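毯子当桌布这件事,我想说几句(1)

刷到第三个教人“用毯子铺长桌,客厅立刻高级”的帖子了。我不太信,所以在自家客厅的长桌上试了两周。先放现状。
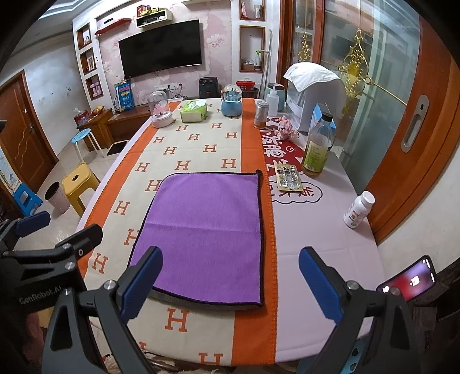
H字母毯铺左半边,底下是浅粉白桌布,上面那块黑边紫布是擦桌子用的。

(2)先说毯子。奶油底、橙色H,Pagano家的,标价300,我等到打折155拿下。客服说“可机洗、不起球”。不起球我暂时承认,机洗我不敢,橙色那圈锁边线看着就不像经得起滚筒的样子。

(3)教程里说毯子要“随意一搭”。随意一搭的结果是吃顿饭它往下滑一截。最后我老老实实把橙色条纹对齐桌边,另一道条纹正好走在桌子中间,等于给桌面画了条分界线。左边不许放汤,右边随便。

(4)右边果然就很随便。药板、药瓶、一瓶琥珀色的东西、手机,全在那半边。我见过的“高级感长桌”照片里从来没有药。请问这些人感冒的时候把药放哪儿?

(5)再说紫布。评论区有人推荐“先对折再叠三折,15秒收好”。我叠了,摊开以后中间一道横折痕,压都压不平。收纳是收纳了,擦的时候那道棱老是翘着。现在我干脆平铺,灰色那面朝下。

(6)Jolene Trevaskis留言问为什么不整张桌子都铺毯子。因为毯子不够宽啊,朋友。要铺满得买两条,那就是另一个价钱了。而且桌布上印着红底白字的那块我还挺喜欢,盖住可惜。

(7)Irfan Jadoon说他家铺了16个月没换过,效果很好。没换过的意思是没洗过吗?我追问了,他还没回。

(8)目前的结论:毯子铺桌上,冬天手肘确实舒服,这点我认。“立刻高级”我没看出来。掉上去的饼干渣会钻进绒里,抖三遍还有。打算铺到三月,然后让它回沙发上去。

(9)有人私信要链接,不给。你先拿家里现成的毯子铺三天,三天后还想买再来问我。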